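**Tisch frisch geölt, wie lange wirklich warten?**

**kluntje_87**
Moin zusammen, ich hab mir im März endlich einen gebrauchten Esstisch von Bisgaard geholt, Massivholz, und die alte Oberfläche komplett runtergeschliffen. Danach zweimal Hartöl von Faltero drauf. Auf der Dose steht 8 Tage bis zur vollen Belastung, der Verkäufer meinte, nach 3 kann man essen. Was denn nun??

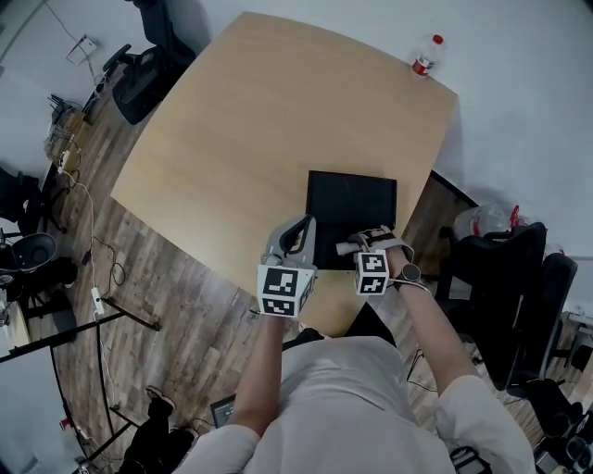 Geschliffen hab ich erst mit 120er und dann mit 180er, feiner nicht, weil ich irgendwo gelesen hatte, dass das Öl sonst nicht mehr einzieht. An den runden Ecken alles von Hand, das hat mich einen halben Abend gekostet. Der Farbton gefällt mir total, so richtig schön honigfarben!

**Sägespan**
8 Tage, Punkt. Trocken ist nicht ausgehärtet. Bei mir stand nach 5 Tagen eine Teekanne drauf, den Ring seh ich heute noch.

**mohnblume_nord**
Find ich übertrieben. Wir haben den Mateo mit 70 cm Breite in der Küche, auch geölt, und am dritten Abend gab's Raclette. Nix passiert. Untersetzer drunter und gut.

**Sägespan**
Raclette auf frischem Öl, mir wird schlecht :D Kommt halt auch drauf an, wie dick man aufträgt. Überstand abgenommen, kluntje?

**kluntje_87**
Ja, nach zwanzig Minuten mit Baumwolllappen. Die Lappen liegen ausgebreitet draußen, keine Sorge, das mit der Selbstentzündung kenn ich.

**Bestinine**
Ich würd nach der Woche noch mal hauchdünn nachölen und mit weißem Pad einpolieren. Und bitte kein Küchenpapier nehmen, das fusselt wie blöd.

**mohnblume_nord**
Dritte Schicht? Dann klebt's doch nur.

**Bestinine**
Nicht, wenn man's richtig auspoliert. Bei meiner Anrichte hat's super geklappt.

**kluntje_87**
Ok, ich warte die 8 Tage ab und ess so lange auf dem Sofa. Nimmt man zum Abwischen danach eigentlich Holzseife oder nur Wasser?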